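Home | Features | Shop Floor | Back Issues | Subscribe

Keeping Two Arms Honest

By Elin Wynne
August 2025

The two-arm assembly cell at Masden, in Grilville, works on small furniture: white plastic pieces, set upside down on a table under black cloth, with legs that stand up where the grippers can reach them. The arms are light and the parts are cheap. Most of the labor goes into upkeep.

A shift starts with the cables. Each gripper has a black cable that leaves the wrist and drops back along the arm. Too little slack and the connector takes the load when the wrist turns. Too much and the loop catches on the work. The technician runs each joint through its travel by hand, power off, and watches the loop at both ends. Sleeves come next. They slide down with use and have to be pulled back over the lower links.
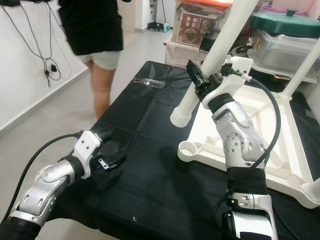

How often do the grippers need to be zeroed?

Every 500 grasps, and again after any hard contact. The fingers are closed on a gauge pin, the reading is compared with the stored value, and the offset is rewritten if the two differ.

Screws in the white wrist mounts are the weak point. They go into plastic and will strip if driven like screws into metal. Masden's procedure calls for a hand driver, a quarter turn past contact, and a paint mark across the head. A broken paint line means the screw has moved. In July the cell logged 226 hours, and 4 mounts were replaced, all for stripped holes.

Alignment between the arms gets its own check. When both grippers close on one leg, a small error in either base shows up as side load at the fingers, and the motors heat up as they fight each other.
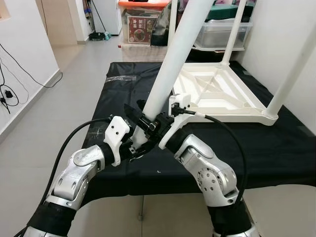 The shared-grip test takes 175 seconds. Both arms hold the leg still while the controller records motor current, then one arm opens and the reading is taken again. A large drop points to the bases – usually a clamp that has crept along the table edge. The clamp is reset, the base is measured from a fixed stop, and the test is repeated. Software offsets are used only after the hardware has passed.

The cloth is brushed down at the end of the shift and replaced when it no longer lies flat under the work.

Related
Jurkton Rebuilds Its Palletizing Line
Griffiths on Choosing a Cable Sleeve
Torque Marks: A Short Guide
When to Retire a Gripper Finger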